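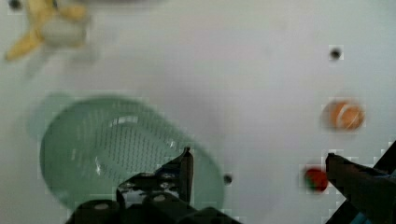

How to follow an international treaty from signature to entry into force

Print this page | E-mail this page

Many readers write to me after they see in the news that two or more governments "signed a treaty". They ask if the treaty is now the law. In most cases it is not yet the law, and the way from the signature to the real effect can be long. I explain how you can follow this way by yourself, with only public documents and some patience.

I use as my example the Caris Agreement on river navigation, which I have followed for my own work. It has 13 parties and, with the annexes, 376 pages. You do not need to read all of them.

Step 1. Find the correct text

Newspapers often give a short name which exists in no official document. Search first for the full title. If you find several versions, take the one marked as "authentic text". At the end of the treaty there is normally a sentence which says which languages are authentic. A translation made by a ministry for information only can help you to understand, but please do not quote from it as if it were the treaty.

Step 2. Go directly to the final articles

This may feel strange, but start from the back. The final articles tell you who can join, who keeps the original, how many ratifications are needed and how many days must pass after the last of them. In the Caris Agreement this is Article 41. Write these conditions on a sheet of paper and keep it near you. I still do this by hand.

Step 3. Find the depositary

The depositary is the government or the organization that receives the papers from all the parties. For Caris it is the secretariat in Lukau. The depositary publishes a list of status, usually a table with three columns: signature, ratification, and entry into force for this party. An empty place in the second column means that the state has signed but has not yet agreed to be bound.

Be careful with the words. "Ratification", "acceptance" and "approval" have usually the same effect. "Accession" is used when a state joins without signing before.

Step 4. Read the reservations

A state can say that it does not accept one article, if the treaty permits this. The reservations are often in a separate file, and many people never open it. I made this mistake with Caris: I wrote that the rules on night passage were the same for everyone, and a reader from Trinano corrected me. She was right, and I had to send a correction to about 4000 subscribers.

Step 5. Look at your own parliament

Look for the bill number on the parliament's website and save the page. Check three things:

- which committee has the bill now
- if there is a date for the next reading
- if the government has added a declaration

The bill for Caris was number 173 in our parliament. It stayed in the foreign affairs committee until February and then passed in one afternoon -- I almost missed it. If the site offers alerts by e-mail, switch them on.

Step 6. Calculate the date

Now return to your sheet of paper. Count from the day when the depositary received the last necessary document, which can be some weeks later than the vote. Some treaties say "the first day of the month following", and others give a number of days. Compare your result with the notice of the depositary. If they are different, trust the notice and look again at the final articles.

Some treaties are also applied provisionally before they enter into force. Search the text for the word "provisional" before you write to anyone that a treaty has no effect.

Text: Ákos Illés

Contact | Copyright Ákos Illés, all rights reserved | Back to top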